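November 26, 2021. Salthorpe, late

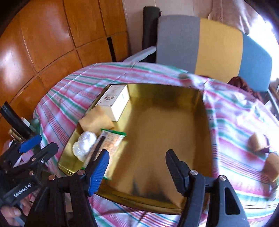
Long one. Writing this before I forget the order of things.

Kausar wanted to settle the tray question today and we more or less did. Same sorting job, two ways of recording it: one hand-held gripper, then a pair. 15 runs each way. Aarti has been saying since October that the pair would give cleaner demos for anything soft and I didn't believe her. Well. The policy trained on the pair runs dropped the pouches twice in the whole test, the single one was hopeless with them, kept dragging them along the bottom and giving up at the rim. Boxes no differnce at all.

Shiny tin is still a pain. Tracking jumped on 3 runs, all with the fingers low over the bare metal. Threw those out and redid them. Kausar says leave them in and let Rurik cope with it, I say no, not until we know why. Mild row. Biscuits.

Things to sort:
snack packets, they slide under a finger and the label says "held" when it isnt
opening the fingers wider before going in, Aarti does it without thinking, I don't, and it shows in the results
write down who recorded what!! should have been doing this from the start

Wrists ache. More than 4 hours of it. Jeldale lot want numbers by the end of the week and Mittal wants the method bit written up first, so that's tomorrow gone.

Phone Mum.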